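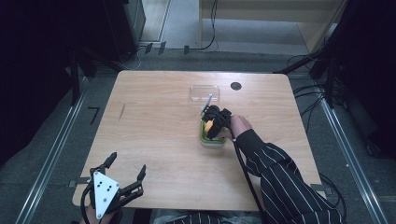 Stop Printing the Best-By Date as if It Were a Measurement

A date stamped on a package of dry food looks like a test result. It has a day, a month and a year, and it is applied by the same machine that applies the lot code. A reasonable shopper assumes that something was measured to produce it. In most cases the date is the packing date plus a fixed interval, and the interval was chosen years earlier by someone balancing returns against write-offs.

I spent nine years in packaging and shelf-life work for dry goods, first at Gomano and later on contract for smaller packers. My position is that the single printed date should be dropped from shelf-stable dry foods and replaced by two pieces of information: the date of packing and the storage conditions under which the quality claim holds. Infant formula should be left out of this. So should anything chilled, where the date carries a safety function.

Consider how the interval is set. A packer of crackers stores samples at a constant temperature and humidity and pulls some at fixed times. A panel scores them for texture and flavor. The lab measures water activity and, if the product contains fat, some marker of oxidation. When the scores fall below a threshold, the test ends. At Gomano one cracker line held its scores for 18 months. The printed interval was 9 months. The difference was labeled a margin in the file, and no calculation supported it. The sales group wanted stores to rotate stock, and a competing brand used nine months.

I don't regard this as fraud. The date says "best by," and a cracker eaten at eight months is indeed better than one eaten at seventeen. But the label gives the reader no way to separate a small loss of crispness from a hazard. Both are expressed as a day on the calendar, and many households treat that day as a cutoff.

The second problem is that a single date can't describe a product whose rate of decline depends on where it is kept. Oxidation speeds up with temperature. A bag of walnuts in a cupboard next to an oven and the same bag in a cool pantry will diverge within weeks. The printed date is wrong for at least one of them, and probably for both. Once the bag is opened the number has no bearing at all, since the barrier film it was based on no longer does anything.

Rice, dried beans and salt make the weakness plain. White rice kept dry and sealed changes so slowly that a two-year date is a formality. Dried beans do age: they take longer to soften, and after enough time some lots never soften fully. A cook who knows the packing date can plan for that with a longer soak. A cook who knows only the best-by date has to guess the interval and subtract. Salt carries a date in many stores for no reason I have been able to find in any technical file.

The usual objection is that shoppers want one simple number. Vutavari, a regional mill I worked for, tried the alternative on its flour bags. It printed "Packed January" with the year, followed by one line: "Best within a year if kept closed, cool and dry." The customer service log for the trial ran to 199 entries. Most concerned torn bags and store availability. Only 4 asked what the packing date meant, and each was settled with a single reply. One mill and one product prove little, and flour buyers may read labels more closely than most. Still, the confusion that had been predicted didn't show up in the log.

A stronger objection comes from the stores. Their stock systems are built on an expiration field, and a clerk pulling old product needs a clear rule. I accept this. The rule doesn't have to be printed in plain language on the front of the bag, however. It can sit in the lot code, where the store's scanner reads it and the household doesn't act on it. Ulus, a chain that carried the Vutavari flour, handled it that way with a small change to its receiving screen.

There is also the question of liability. Packers like a date because it appears to end their responsibility. For dry goods that protection is thinner than it looks. A complaint about rancid nuts at month three isn't answered by a date at month nine. A written storage condition is a better defense, because it states what the packer tested and what was assumed.

What I would ask of packers is modest. Print the packing date in full. State the temperature range used in the test, in words a household can apply. Give the expected quality period as a length of time, both sealed and opened. Keep the sensory data that supports it, and repeat the test when the film or the fat source changes. The last item is the one most often skipped. I have seen intervals carried over through two changes of supplier and a move to thinner film, with the original study still cited as the basis.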